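4. What the cell changed for the people beside it

4.1 Setting and approach

The refurbishing hall at Gustura takes in desktop computers that companies and schools have finished with. Most are stripped for parts, and the better ones are rebuilt and sold on. Until the trial began, every step after the intake desk was done by hand at a row of benches, by people who had mostly learned the job from whoever stood next to them. The robot cell, which the staff call Trarnel after the name on the project paperwork, was set up at the end of that row in May.

We followed the work from the first morning. Two of us sat in the hall on most working days, moved between the benches and the cell, and talked with people while they worked, during breaks and at the change of shift. We also kept the handwritten sheets on which operators noted each time they stepped in to help the robots. By the end of the study these sheets covered 261 computers. The technical results are given in Section 3. In this section we turn to the people, and we found this part of the study every bit as rich as the engineering.

4.2 From bench hand to operator

The first thing that changed was where people looked. At a hand bench, a worker's eyes are on the screw, the clip or the cable in front of them. At the cell, the same worker watches the whole job and waits for the moment that needs them. Several told us this was far more tiring in the first fortnight than they had expected. One, with seven years at the benches behind her, put it like this: "My hands had a rest and my head didn't." She went on to become one of the quickest people in the hall at spotting a job that was about to go wrong, and it was a pleasure to watch her do it.

What she was drawing on was plain bench knowledge. She knew which cases have a drive tray that sticks, which latches want a push before they will pull, and which cables have been folded so often that they spring back into the way. None of this was written down before the trial. A good deal of it now is, since the engineers began asking the bench staff to go through each new model of computer with them before it reached the cell. These sessions were not part of the original plan. They grew out of a single long afternoon when the cell stood idle over one awkward drive latch, and a bench worker walked across and showed the engineers how he would hold it.

We want to stress how much good came from that. The engineers rewrote the order of steps for the model in question, and the bench worker's way of holding the latch became the starting point for the new grip. He was visibly proud of it. People in the hall still call it by his bench number.

4.3 Talking about the job

A second change was in the words people used. Bench work at Gustura had always been rather quiet. A worker would say "it's the tight one" and everyone nearby would know what was meant. With the cell running, the same worker had to explain to an engineer what "tight" was: tight to pull, tight to reach, or tight because something else was lying across it. The engineers, for their part, had to stop talking about poses and start talking about edges and corners.

Within the first weeks the two groups had built up a shared set of words, some of them very good. A "lazy cable" is one that falls back after it has been moved. A "shy clip" is one that can only be seen from one side. The terms soon appeared on the operators' sheets, and later in the engineers' own notes. We take this as a strong sign that knowledge was moving both ways.

Cables deserve a remark of their own, as they come up on the sheets more than any other part. A case that looks simple when drawn on paper is a different matter when it is open on its side with leads looping over the middle of it. People deal with this almost without thinking, by sweeping the leads away with the back of one hand while the other goes for the part. The cell's two arms had to be taught something like it, and the people teaching them had first to notice that they did it at all. "I had to watch my own hands," one operator told us, laughing. 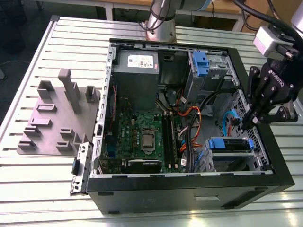 Figure 7. An open desktop computer on the slatted bench, with the gripper over the drive side of the case and the fixture plate alongside.

The layout of the space around the computer was argued over with just as much energy. At a hand bench, parts go wherever there is room, and each worker has a habit: drives to the left, screws in a lid, memory on a cloth at the back. In the cell every part that comes out needs a set place, and those places had been fixed by the engineers before any of the bench staff had seen them. In the second round of the trial the bench staff were asked to redraw them. They moved the places for small parts closer to the case and asked for more room between the taller holders, so that a hand could get in between them when help was needed. The engineers printed the new holders over a weekend, and they were in use at the start of the next shift.

4.4 Worries, and what became of them

It would be wrong to suggest that everyone was happy from the start. Some workers feared for their hours. Others feared something harder to put a name to, that they would be left with the dull ends of the job: carrying cases in, carrying cases out, wiping down. We heard this most from the night shift, who had fewer chances to talk with the engineers and often found the cell changed when they came in at ten o'clock.

Two steps helped. The first was a handover book, kept by the cell, in which each shift wrote what had been altered and why. The second was a rule, asked for by the staff themselves, that anyone working at the cell should also spend part of each week at a hand bench. People liked this very much. It kept their skills fresh, and it meant that the odd or badly damaged machines, which many see as the best part of the work, were still shared out among everybody.

The question of hours is not settled, and our study was too short to settle it. No posts were cut while we were there. We would very much like to return once the cell has become an ordinary part of the hall.

4.5 Comparison with the second site

A smaller cell of the same design was run at Hollis, where the staff were newer and few had long bench experience. The equipment was the same and so was the training pack, yet the first weeks went quite differently. Operators at Hollis stepped in later, and were less sure what to do when they did. They caught up once two experienced workers from Gustura came over to work alongside them, and the handover book came with them. The Hollis staff have since added their own pages on models that Gustura seldom sees, and copies now go back and forth between the sites.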